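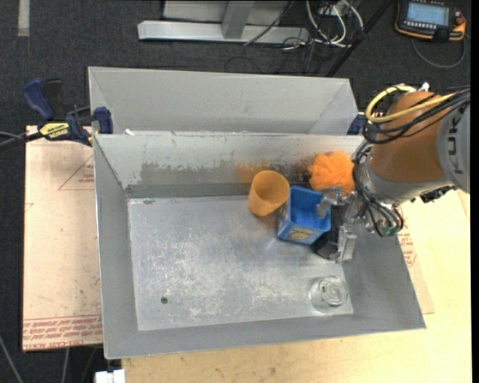
Lellstead is looking for a part-time returns sorter to work at our household goods counter, starting as soon as the right person is found. The job is to take items that come back from customers, check them over, and get them to the right shelf. Returns arrive mixed together in bins, so a clear drinking glass can share the floor of a metal bin with an orange plastic cup, a blue square container and a fluffy orange mesh pouf. You need to be comfortable handling breakable and soft things in the same batch.

What you will do

Empty the bins and sort items by type — kitchen, bath, storage and general.
Check glass and plastic for chips, cracks and scratches.
Look up each item in Vuko, our stock system, and print a new label.
Wrap glassware before it goes on a cart.
Set aside anything that can't be resold and enter it on the write-off sheet.
Wipe out the bins at the end of the shift.

What we need from you

You should be able to stand for most of a shift and lift 30-pound boxes with a second person. Good eyesight for small flaws matters, with glasses or contacts if you wear them. Basic computer skills are enough for Vuko. Warehouse or store experience helps but is not required. We train new sorters on the job for 2 weeks, paid at the full rate.

Hours and pay

Shifts are four hours, mornings or afternoons, with a break in the middle. Pay is by the hour and will be discussed at the interview. There is a 90-day trial period. After that, sorters can apply for extra shifts at our Tsoukalas Street store — those are mostly in October, when the stock changes over.

How to apply

Send a resume or a short letter about your past work to Rónán Mac Suibhne, Returns Desk, Lellstead, 271 Tsoukalas Street. You can also leave it at the front counter in an envelope marked "Returns." Please say which shifts you can work and when you could start. Applications are open until Jan 21, 2025.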